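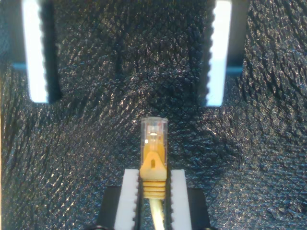
14 Nov 2023

I want to argue for the small rack. In our shared workshop there was a long discussion this autumn about what the two robot arms should learn to do next, and many people wanted something nice to show to visitors: folding a shirt, pouring tea, building a tower from blocks. I was for the network cable. I am still for it, and I would like to explain my opinion properly, which I could not do well in the meeting, where everyone speaks faster than me.

The workshop is called Fivside and it has 18 members. We are not a laboratory. Most of us repair things or build furniture, and a few of us came to robots from the electronics side. When we made the vote, the cable won by 2. It was not a big victory and I think the other side has good arguments, so let me begin with theirs.

Their first argument is that a plug is boring. A person puts a network plug into a switch without looking, while talking on the phone. Why should we spend our evenings on it? I understand this. But I believe that the things we do without looking are exactly the ones where we don't know what we know. I tried to write down for my friend Kamia how I put a plug in. I wrote four lines. Then she asked which way the latch is facing, and how I know it, and what my other hand is doing, and my four lines became two pages.

With a shirt you can be wrong by the width of a finger and it is still a folded shirt. A plug doesn't forgive you like this. It has to come to the port straight, with the correct side up, and it has to be pushed until the latch catches. If it is turned a little in the fingers, all the rest of the motion is for nothing. For a home builder this is a wonderful teacher, and it costs the price of a cable.

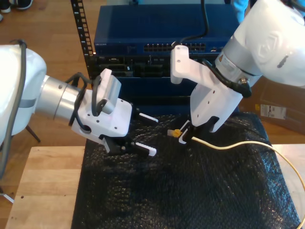 The second argument is more serious. Nestor Gatchalian wrote it on our mailing list, and I quote him with his permission: "You are making a hard problem for yourselves so that you can feel like engineers. Take one arm, fix the cable in a holder, and be finished in February." He is right that it would be faster. In a factory I would do the same. A holder always presents the plug in the same way, and one arm would be enough.

But our workshop is not a factory, and neither is anybody's home. Cables in a home lie on the table as they fell. One hand takes the cable where it can, the other hand takes it better, and only after that somebody can think about the port. This passing from hand to hand is for me the center of the whole project. If we remove it, we have built a machine which serves the holder, and then we need a person to serve the holder also. I have worked in such a place. It was called Prernell, it made small lamps, and I was the person.

I also want to say something about real equipment. There was a proposal to print a block with one hole in the shape of a port, and practice only with this. I was against it from the first day. A printed block has no neighbors. On a real switch the ports are close together, in two rows, and when other cables are already there, they hang in front of the place you want to reach. You must learn this from the beginning, or you will learn it later with more pain. 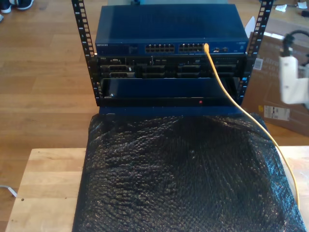

Old rack equipment is cheap, and it is heavy, so it stays where you put it better than a piece of plastic does. It is also a little ugly, and I think this is good for the character.

What I do not accept is the opinion that such work is wasted if it is slow. We keep a notebook of attempts, and it has now 2,306 lines. In 1,412 of them the plug went in. Somebody at the meeting laughed at this number, and I was a bit hurt, because I know how the first pages look. The failed lines are the more useful ones for me. Next to each we write a short reason, and reading them in order, you can see that our reasons become more exact. In the beginning we wrote "missed." Later we wrote "boot turned in the left fingers."

The notebook lies on the shelf by the door, next to the Saengthong manual for the lathe. Members who voted for the shirt may also read it, and I would be glad if they did before we vote again in February. I will vote for the cable.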